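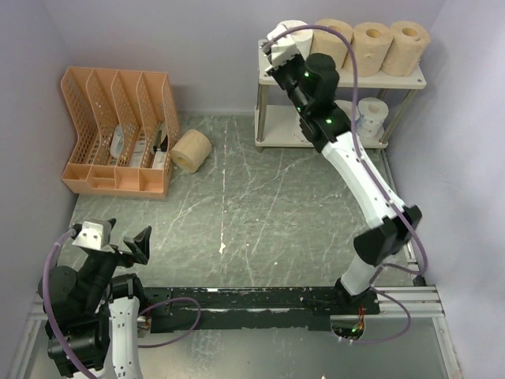

New result from our group, posted in pieces because the write-up won't be out until October. Short version: a two-arm policy got better at restocking a shelf when we stopped giving it tidy starting layouts.

The task is called Geseck internally. Rolls of toilet paper start anywhere in the cell and should end upright on a small two-tier shelf. One policy drives both arms.

Why toilet paper: it's cheap, light, and it squashes. A roll on its side has to be gripped differently from a roll standing up. Squeeze too hard and it dents, and the next grasp on that roll is a different problem.

Pramila Rawat collected most of the demonstrations. Mohit Bhatt wrote the training code and did the ablations. I ran evaluations and argued with both of them about what counts as a success.

What counts, for the record: upright, fully supported by the board, gripper clear, still standing 3 seconds later. A roll that leans on its neighbor and stays up is a pass. We went back and forth on that one and Pramila won.

Baseline first. We called it Drekon. Every demonstration began with the rolls standing in a neat row on the floor, spaced out so each one was easy to reach. It trained fast and looked great on the same kind of row.

Then we moved things. With rolls on their sides, Drekon would go in with the grasp it knew for standing rolls, close on the edge, and push the roll away. Then it would try the same thing again. In one trial it followed a roll almost to the wall.

The second set is Corkura. Same number of demonstrations, same operators, same training settings. The only change is the start: before each one the operator tips the rolls out and leaves them where they stop. No straightening up. 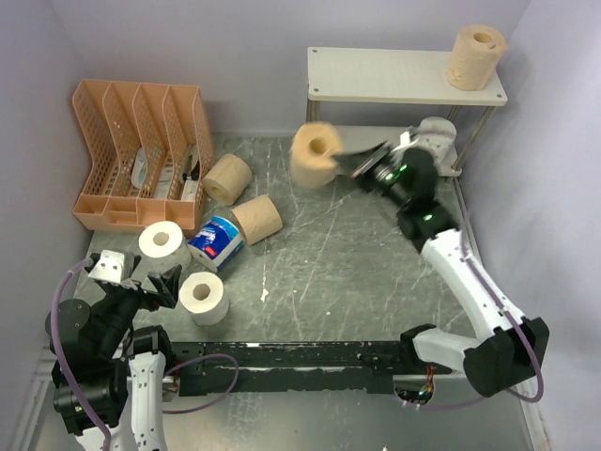 Starting layouts in Corkura are hard to score by hand, so Mohit wrote a rough clutter measure. It looks at how many rolls are lying down and how close each one is to its nearest neighbor. White and unbleached rolls are treated the same, and so is a roll still in its wrapper, like the one tipped over beside the standing white roll. The wrapper does change how the grip behaves, and the measure ignores that. It's a known gap.

We tested both policies on 34 layouts neither had seen. Drekon finished 11 of them. Corkura finished all but 8. A layout is finished only when every roll on the list for that trial is on the shelf, so one bad placement fails the whole thing.

I'd treat those as early numbers. It's one cell, one shelf, one kind of object. The layouts were made by the same people who made the training data, and people have habits even when they're trying to be random.

The part I find more useful than the totals is where the failures moved. Drekon mostly failed at the first grasp. Corkura mostly fails at the last placement, when the top board is close to full and the fingers have to fit next to a roll that's already there.

We didn't see that coming and the training data explains some of it. Messy starts made the demonstrations longer, operators got tired near the end, and the final placements are a bit rushed. You can see it in the joint speeds - they go up over the last part of an episode.

Things that made no difference we could measure: training longer on Drekon, and adding random color shifts to the camera input. Mohit also tried mirroring the data left to right. That one hurt, most likely because the shelf is on one side and the two arms don't do the same job.

One thing that did help a little: letting operators leave their mistakes in. If a roll got knocked over during a demonstration, they picked it up and kept going instead of restarting. About recovery, Corkura has plenty of examples and Drekon has almost none, so some of the gap between them may come from that and have little to do with the layouts.

Separating the two is the next experiment. It's named Zabala: neat starts, mistakes left in. If it lands close to Corkura then I've been giving the layouts too much credit, and I'll say so in this thread.

After that, a short set of demonstrations that begin with the shelf nearly full, so the last placement gets practiced by someone who isn't worn out. Pramila wants to do those in the morning.

A few people asked about the file organizer. It stays in the cell for both policies. Neither one is scored on it, but a trial gets a note if an arm bumps it. I haven't gone through those notes yet.

Layout files and the scoring script will go up with the write-up. If you run something similar with soft objects, I'd like to know how you decide when a dented roll should be retired. We go by feel at the moment.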